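This site uses cookies to remember your login and display settings. Accept | Settings

Clip-lid containers for dry goods: do the gaskets matter?

bouazza_k
Moving flour, rice and lentils out of bags and into rigid containers. Pantry is an unheated closet on an outside wall, humid from May on. I have two candidates: the Tosby clip-lid (soft gasket in the lid) and the Unell press-lid (no gasket, friction fit). The Unell costs a lot less. Is the gasket worth paying for with dry goods?

drygoods_lena
Yes, for flour. Friction lids pass air every time the closet warms up and cools down. I weighed rice in both types over one summer. The press-lid batch gained 9 grams, the clip-lid batch gained 2. Same fill weight, same shelf.

Marrow
Nine grams in what fill? Without the starting weight that number says very little.

drygoods_lena
Fair. Fill was 40 ounces in each.

Marrow
Then it's under one percent. Rice will not care. Flour might, if you keep it past a season. I would spend the money on turnover: smaller containers, refilled more often.

zfawzy
Disagree with Marrow on flour. The issue in a humid closet is insects as much as moisture, and a lid that lifts at one corner is an open door. Clips hold the rim down evenly. Check the corners before you buy, whichever brand.

Clip lid, and a two-tier wire rack for the shelf: 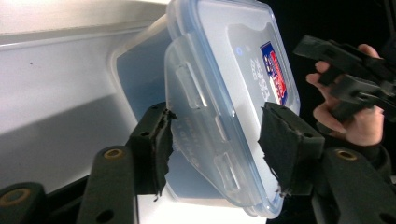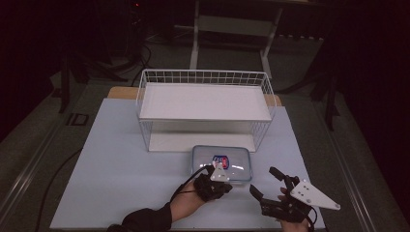

Clip tabs on the lid in the first, white wire rack with a clear container in front of it in the second.

A rack like that gives you a second level without stacking boxes on their lids. Stacked weight bows a thin lid in the middle, and then the seal goes at the edges.

bouazza_k
Useful. How do you clean the gasket channel?

zfawzy
Pull the gasket, wash by hand, dry both parts fully, refit with the seam on a long side. If it won't lie flat it has stretched. Replace it.

Suseo_fan
The Suseo lids have a fixed gasket you can't pull. Avoid for anything oily. Mine smelled of sesame after 6 months.

Marrow
Still say the gasket is optional for rice and lentils. Buy the clip type for flour and the cheap one for the rest.

bouazza_k
Going with the split. Clip type for flour, Unell for rice and lentils. Will weigh them in September.

Comments (3)

pantry_tom: Bay leaves in the flour did nothing for me. Freezing it for a few days before filling did.

R. Odell: Does anyone sell Tosby gaskets on their own? I only find full lids.

zfawzy: @R. Odell Not that I've found. I bought one spare lid per size and take the gaskets from those.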